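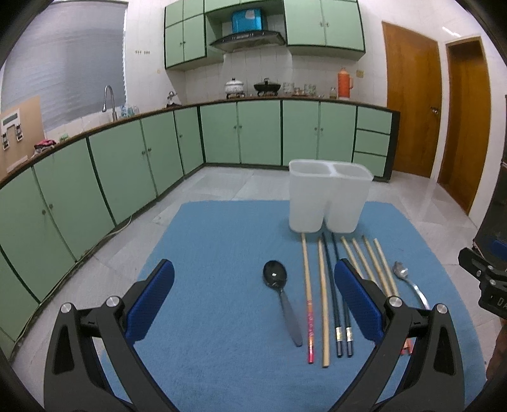 Release No. 12

UMINE BECOMES AN EMPLOYEE-OWNED RESTAURANT

Eleven members of the team take over the Sedgwick noodle house on equal shares

SEDGWICK, July 20, 2026. Umine, the noodle house on Canal Street, now belongs to the people who cook and serve there. The papers were signed this morning at the big table by the window, and the doors opened for lunch right on time, with all 11 new owners on the floor or in the kitchen and a line already forming outside.

The sale transfers the whole business, including the name, the lease, the recipes and the equipment, from its founding couple to a worker cooperative. Each member holds one share and has one vote. The group includes four cooks, three servers, two dishwashers, the baker and the front-of-house manager.

The couple opened Umine nine years ago with a short menu and a lot of borrowed chairs. They began talking about retirement two winters back and had offers from outside the city, including one from a buyer who planned to keep the room and change the food. They asked the staff first.

"We had a number in our heads and we had a list of things we didn't want to see happen," the founders said in a joint statement. "The staff came back with a plan that met the number and crossed off the list. We read it at home that night and we were both in tears, the good kind. We could not be happier about where this place is going." 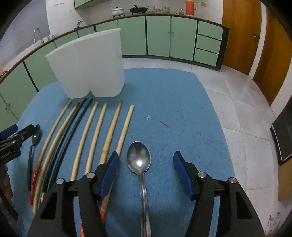
By Kazimiera Laskowska
Front-of-House Manager and Press Contact, Umine

What changes, and what doesn't

Guests will find the same menu on the board tomorrow as they found there last week. The pork and leek broth stays, the cold sesame noodles stay through the end of summer, and so does the walnut cake (we've had a lot of worried questions about the walnut cake!). Prices are staying put until at least the end of the year. Gift cards bought under the previous owners are good for their full value, and so are the paper punch cards, however worn out they are.

The dining room keeps its 65 seats. The founders will be around two mornings a week through November to teach broth and ordering, and after that they have promised to come in only as customers, which we'll believe when we see it.

The biggest changes are the ones behind the counter. Members will meet every other week before opening to go over the numbers, the schedule and anything that's broken. Big decisions, like a new lease, a loan or a second location, need a vote of the full membership. Day-to-day calls stay with the person running the shift, because a full kitchen at noon is no place to hold a vote.

Profits will be split three ways. One part goes toward paying back the purchase loan, one part goes into a reserve for repairs and slow months, and the rest is shared among the members according to hours worked. A dishwasher and a head cook who work the same hours will get the same amount.

New hires can apply for membership after a year on the job. The share price has been set low on purpose and can be paid out of wages over time. Three current part-time staff have already said they plan to apply when they reach the one-year mark, and we would love to have every one of them.

How it came together

It took 14 months from the first conversation to the signatures. None of us had bought a business before. We met on folding chairs in the storeroom after closing, and for a long stretch those meetings were mostly about learning to read a balance sheet. There were some very late nights and one memorable argument about whether the walk-in cooler counted as an asset or a liability.

Clendeo, the Sedgwick bookkeeping office that has kept Umine's accounts since its second year, walked the group through the finances and set up the new books. The purchase was paid for with a loan from a local credit union, a note carried by the founders, and the members' own shares. The founders' note will be paid off in quarterly installments.

It helped that the restaurant was in good shape. Last November was the busiest month in its history, with 3,204 bowls of noodles served, and the spring that followed was steady. When the lender asked whether the staff could run the place without the founders in the room, we were able to point to the five weeks last fall when the couple was away for a family wedding and we did just that.

"I started here washing pots, and I thought I'd stay for one summer," said one of the new members, who now runs the broth station. "My kids have done their homework at the back table for years. Telling them I own a piece of it now was one of the best evenings I've had. My son asked if that meant he could have free cake. I told him it had to go to a vote."

Our baker, who joined three years ago and was the first to say yes to the idea, put it this way: "I'm excited and I'm a little scared, and I think that's the right amount of both. I looked at the flour bill differently this morning, I can tell you that."

Nanach stays on as supplier

The cooperative's first official act was to renew its agreement with Nanach, the family farm north of town that grows most of our greens and scallions and supplies all of our eggs. The new agreement runs for two years, with a set delivery schedule and a price both sides can plan around. Nanach will plant an extra bed of mustard greens for us this fall, so please expect to see a good deal more of them on the specials board. We're thrilled. They're peppery and crisp and they hold up beautifully in hot soup.

The farm also lent us its barn for the all-day meeting in the spring where the bylaws were finally agreed on, and fed us lunch besides. Thank you, all of you, for that and for the loan of the space heater.

Celebration and open book night

Regulars have been asking how they can mark the occasion, and the answer is to come and eat. All this week, every table will get a small plate of pickled cucumbers on the house, made from the founders' own recipe.

Later in the summer we'll hold an open book night, when anyone in Sedgwick who is curious about the conversion can sit down with members, look at how the deal was put together and ask whatever they like. Owners and workers from other small businesses are especially welcome. We leaned hard on people who had done this before us, and several of them drove a long way to help, so we'd like to pass it on. The date will be posted on the front door and at the register. There's no charge, and there will be tea and dumplings.

About Umine

Umine is a worker-owned noodle house in Sedgwick serving hand-cut noodles, soups, cold dishes and house-baked cakes. It is open for lunch and dinner six days a week and takes walk-ins only, apart from groups of eight or more, who can reserve the back room by phone or in person.

Press contact

Kazimiera Laskowska is available for interviews before lunch service and can arrange visits with cooks, servers and the founders. Requests can be left at the restaurant. Reporters who would like to talk to members during a working shift are asked to give a day's notice so that we can put an extra person on.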